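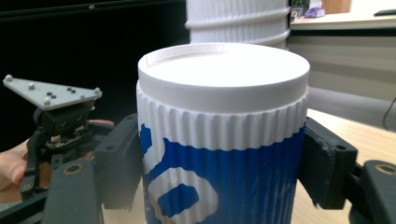 Reta Szalai

How to run a small agency pitch without wasting everyone's month

If you manage marketing for a mid-sized company, sooner or later you will have to pick a new media or creative agency. Large advertisers hire a consultant to run the process. Most of us do it ourselves, between other jobs. These are the steps I use.

Step 1. Write down what you are buying

Decide whether you want media planning, media buying, creative work, or a mix. Put it in one paragraph. If two people in your company read that paragraph and describe different jobs, rewrite it before you contact anyone.

State the budget. Agencies will ask, and a vague answer gets you a vague proposal. A range is fine. Say whether it includes production and fees, or only media spend.

Step 2. Build a long list, then cut it

Start with nine agencies at most. Look at trade press, ask other marketing managers, and check who does work you have noticed in your own category. Rule out anyone who holds a competing account, unless they can show you a separate team.

Send each one a short request for information. Ask for:

Current clients and how long they have been with the agency
Size of the team that would work on your account
How they charge (retainer, commission, project fee)
One case with results, including what the campaign cost

Limit replies to 2000 words. You will read them more carefully, and the agencies will thank you. Cut the list to three.

Step 3. Send the brief

All three get the same brief on the same day. Include sales figures for the last two years, your current media plan and any research you are willing to share. Get a confidentiality agreement signed first.

Give them at least three weeks. Avoid December. Half the people you need are away, on both sides, and decisions slide into the new year anyway.

When we moved the Trokix account, one agency asked a good question by phone and got an answer the others never saw. It caused an argument later. Now all questions come by email, and the answers go to everyone with the sender's name removed.

Step 4. Hold a working session

Before the final presentation, spend two hours with each agency on a real problem. Insist that the people in the room are the ones who would do the work. You learn more about how they handle disagreement here than in any slide deck.

Step 5. Score the presentations

Agree on the weights beforehand. I use strategy 30, team 25, creative or media ideas 25 and cost 20. Each person on your side scores alone, on paper, before anyone talks. In the Mastetti pitch the winner scored 77 and the runner-up 74 — close enough that we called references for both before deciding.

If you ask for finished creative work, pay for it. A modest fixed fee to each finalist is normal.

Step 6. Check the contract

Look at the notice period, who owns the work, how media rebates are treated and whether you have audit rights. Ask for the names of the key team members to be written in. Have a lawyer read it even if the agency calls it standard.

Step 7. Tell the losers

Call them the same day, before anything reaches the trade press. Give each one their scores and one specific reason. Then agree on handover dates with the outgoing agency in writing, including passwords, ad accounts and any bookings already made.

Updated Sunday, February 17, 2019
Filed under: Agencies, Media buying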